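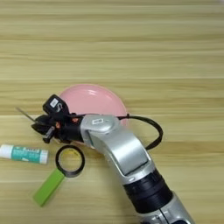
I have a bad habit with small things. I put them down on the table "only for a minute", and the minute becomes a week. Glue, keys, receipts, a screw which belongs to something, I don't know to what. By the time I want to eat or write a letter there, I must first move everything to the chair, and when I want to sit, I move it back.

This September I decided to do something with it. I had read many advices about tidying and most of them begin with buying boxes. I did buy boxes, two years ago, from a small shop called Oosthuizen near my old apartment. They have lids. The lids were my mistake. If I must open a lid to put away a glue stick, I will not do it. I know myself well enough by now.

So the rule for the new system is simple: one round dish on the table, no lid. Everything small which I used today goes in the dish. In the evening, at nine or so, I empty it and carry each thing to its real home. The dish must be ready again for the morning.

I chose pink. My table is light wood with quiet stripes in the grain, and a brown or white dish disappears on it. I tried first with a cream saucer and I forgot it was there, I even put a newspaper over it. Pink I cannot overlook. My friend Xolani Adams says it looks like something for a child's birthday party, but he came by last week and put his keys in it without asking what it was for, so I think the color does its work.

The next question was how deep it should be. I had a long discussion with myself about this, maybe longer than the subject deserves. A deep bowl holds more and nothing rolls out, but things hide at the bottom. A flat plate shows you everything at once, but a pencil will roll away if you bump the table. I think the best is something in between, with a small raised rim, wide enough so a pen can lie across it. If you already own a dish like this, please use it and don't buy a new one.
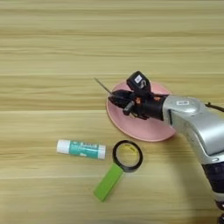 Long thin things are the most difficult, I must admit. Pens, knitting needles, the small metal sticks I use for cleaning the coffee machine. They never want to lie inside a round shape, they always look over the side. For a while I kept them next to the dish, in a row, and I was proud of how straight the row was. But next to the dish is still on the table, so by my own rule it was cheating. Now they may stick out during the day, and in the evening they go in a tall glass on the shelf.

Glue sticks were a surprise to me. I own four of them and I was always looking for one. The reason was that each lived in a different room, and none of them had a place there. Now all of them live in the same drawer, with the scissors and the tape. I threw away one which had become hard like a stone. If you have glue sticks at home, I recommend you to check if the cap is closed well. It takes no time and saves you money.

I also want to write something about the empty part of the table. Before, when I saw a free area of wood, I felt it was waiting for something. I had to learn to leave it alone. In the first days I caught myself placing a candle there, then a small plant, then a pile of magazines because the plant looked lonely. I took all of it away again. I like to see the wood now. In the morning the light comes from the side and I drink my tea with nothing in front of me except the dish.

A reader wrote me and asked if I use an app for the evening round, like Udero, which I mentioned in spring. I stopped with it. It sent me a reminder every evening and I learned to swipe it away without reading. Now the reminder is the dish itself. When I turn off the lamp I see it, and if it's full, I turn the lamp on again.

It doesn't work every evening. Yesterday I went to bed and left two batteries and a button in it. The batteries I still don't know if they are full or empty, so they went back in the dish this morning, and they are there also now, while I write this.

Next time I want to try the same in the hallway, where the problem is mostly mail and gloves. For gloves the dish is too small, so I need another idea. If you have one, please leave it in the comments.

Share this post
200 shares
2 comments
Search this blog Type and press Enter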